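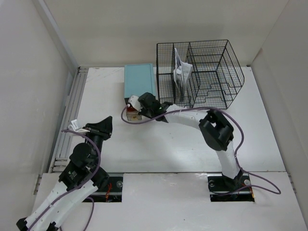
How long should a seller leave the front door unlocked for the buyer's final walkthrough?

Leave it locked and let your agent open up. Most walkthroughs in our area take 40 minutes, and your agent can be there for all of it while you go have lunch somewhere nice.

I get asked this one so often that I figured I'd go on a bit (you know me!) about the final walkthrough in general, because I love them and I think they get rushed.

First, buyers, please bring your phone charger. Plug it into the outlets as you go from room to room. Run the dishwasher while you look at the upstairs, flush everything, and open the garage with the remote you're going to be handed.

Sellers, leave the paint cans if they match a wall that's still that color, and take the rest. Toivo Nieminen and I had a closing over on the Vevarside end of town in May where the buyers inherited a whole shelf of a green that wasn't on one single wall in the house. Lovely people, very patient, but it was a lot of green.

Appliance manuals, mailbox key, the code for the alarm: put them all in one kitchen drawer and tell your agent which drawer. I can't tell you how many drawers I have opened in my life.

And if something's off at the walkthrough, say so before you sign. Call your agent from the driveway if you have to. Piret Pärn once settled a missing curtain rod that way for a client of mine, and we still closed that afternoon.

More on closing costs tomorrow, once I've had some sleep. Send me your questions in the meantime, I really do read them all!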